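The Year I Stopped Buying Storage

I have a confession to make, and it involves eleven plastic crates. They lived in my spare room in Romstead for the best part of four years, stacked up against the radiator so that the room was always freezing, and if you'd asked me what was in them I'd have said "oh, you know, bits". I had bought every one of those crates in a burst of good intentions. I'd come home from the shops feeling tidy, which is a lovely feeling, and then I'd fill the thing with whatever was on the floor and put a lid on it.

So in July, when it was too hot to do anything sensible, I sat down on the carpet with a fan and a jug of squash and started opening lids. Phone chargers for phones I haven't owned since my twenties! A fondue set! Two identical guides to walking in Portugal (I have never been to Portugal). There was one crate that was entirely other bags, folded up inside a bigger bag, and I had to go and have a little lie down after that.

What bothered me most was how much I'd bought twice. I kept finding scissors. Sticky tape too, and birthday candles, all put away so carefully that when I needed them I'd gone straight out and got more. My mum never had this trouble. She had a sideboard and a drawer under the telephone, and if something didn't fit in either, it went to the church sale on Saturday and we heard no more about it. I used to think she was ruthless. Now I think she just knew how big her house was.

I made myself one rule, and it was a cheap one: no new containers of any kind until Christmas. No baskets, no hanging pockets, nothing with compartments. If I wanted to keep a thing, it had to live in what I already had, and if it was going to live out in the open then I had to like the look of it.
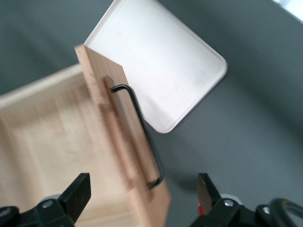
Plain, pale wood: the kind of box I don't mind looking at.

The first couple of weeks were horrible. I hadn't realised how much of my weekend pottering was really shopping for places to put shopping. I'd wander into Grolon on the high street for a lightbulb and find myself stroking a wicker hamper. Walking out again with only the lightbulb felt very odd, a bit like leaving a party before the food comes out.

Then the clearing itself took over. I did it in short goes, one crate at a time, usually with the radio on and a biscuit to hand, and I let myself be slow over the sentimental stuff. Letters stayed. So did the school reports, even the one that says I "could talk under water". The fondue set went to the charity shop in Gumstead along with six vases, and I managed not to buy anything on the way out - my proudest moment of the whole summer.

Furniture was trickier. I'd always gone for the tallest thing that would fit, on the grounds that more shelves must be better, and all I'd done was give myself more places to lose the sticky tape. What I want these days is something low and shut. I like a door.

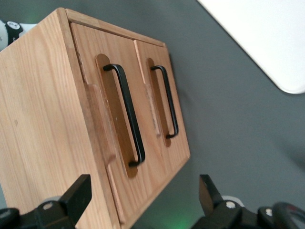

I know open shelving is very fashionable and photographs beautifully, but I also know myself, and I'm a person who owns a great many half-used notebooks. With a door, I can be a bit of a slob on the inside and the room still feels calm when I come in with a cup of tea.

I did look at a sideboard by Ahonen, a long grey one, and went back to visit it more than once. In the end I left it there. My old cupboard from my gran's does the job, even if you have to lift the handle slightly and say something encouraging to it.

The spare room has a bed in it again, and you can feel the radiator. I'm down to two crates, one for Christmas decorations and one still labelled "bits", which I'm planning to tackle once the weather turns really foul and I've got some decent biscuits in.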